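Notebook, July, bench 2, started after lunch

Back on the Junero troopers today, and I'm so glad to be, after all that time on the vehicle pack. For anybody picking this up from the shelf: Junero are the cheap walking machines the Zodon side throws in first, and the whole joke of them is that they should look stamped out by the hundred and already a little beaten up. Our first castings looked far too heroic — big chests, noble chins, the works — so I've shaved the chest plate down and given the head a forward droop. Much better, much meaner!

Shoulder pegs are still the trouble. I sanded the test arm with 233 (too coarse, it left tracks), then went over it with 400 and got a nice stiff swing that holds a rifle up. Mold 122 is the one to keep. Please don't toss it, even with the chip in the rim.

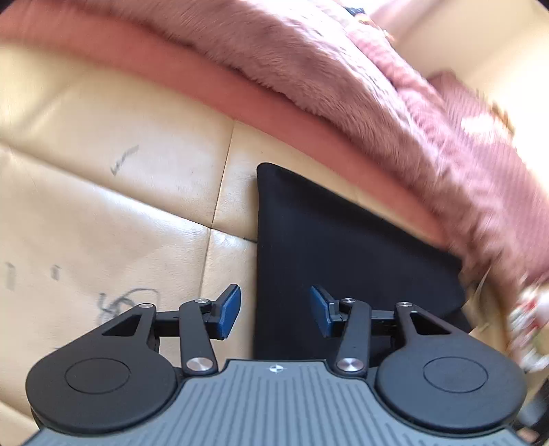
Flat black item on the cream-yellow upholstery, pink furry textile beyond it.

Paint next. I want the Tian officer to stand out from the rank and file without turning him into a parade float, so he gets one Cirham orange stripe down the left arm and a duller gunmetal everywhere else (the grunts stay plain). I tried the stripe on both arms and it looked like a traffic cone, so no.

File card wording is half done. I'd like to say they come off the line 100 at a time and keep marching with a leg missing, but that makes them sound tougher than the Cirham guards, and the guards are supposed to win. Will sleep on it. Primer is drying on the rack by the window, please leave it alone until morning.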